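Proceedings > Materials and Handling > Section 4

Search papers Enter keyword Go

4. Work Surface and Board

All work was done on a table covered with a black mat. Ansel Sorensen compared two surfaces in May, a bare painted top and the dotted mat sold as Pakitz, and the mat was kept. On the painted top, boards drifted toward the person handling them whenever small parts were pushed down at one end. On the mat they drifted less, and the raised dots left no marks on the underside that we could find after 60 sessions.

Each board was laid lengthwise, with one short side toward the viewing position. We tried the crosswise layout first and dropped it, because the far corners were hard to reach without leaning on the near edge. The matte finish matters more than we expected. An earlier glossy board, made for us by Ivum, threw a bright patch across its middle third under the overhead lamp, and the slots in that area were often misjudged. The pale finish that replaced it gives an even tone against the mat, and its edges are easy to find.

Boards were wiped with a dry cloth between sessions. Wet cleaning was stopped after session 47, when a film was found along one long edge. The mat was lifted and brushed every 4 days. Dust between the dots is the main nuisance of this surface, and the Mutidska lint roller did little for it.

The layout used for the rest of the paper is shown in Figure 3. The background was kept dark so that the back edge of the mat could serve as a straight reference line when a board was set down again.

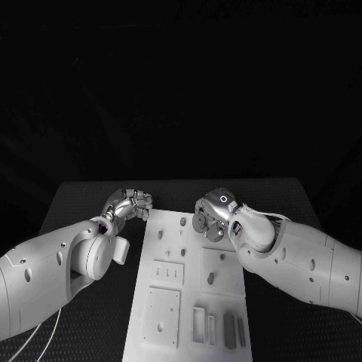 Figure 3. Pale gray-white board placed lengthwise on the dotted black mat, with a hand above its upper-left corner.

Board position was checked by eye against the back edge of the mat. In 400 placements the board had to be straightened more often late in the day than early, and we did not correct for this. Results for the smaller Bite board are given in Section 5.

Contact the editors | Copyright 2022 | Back to top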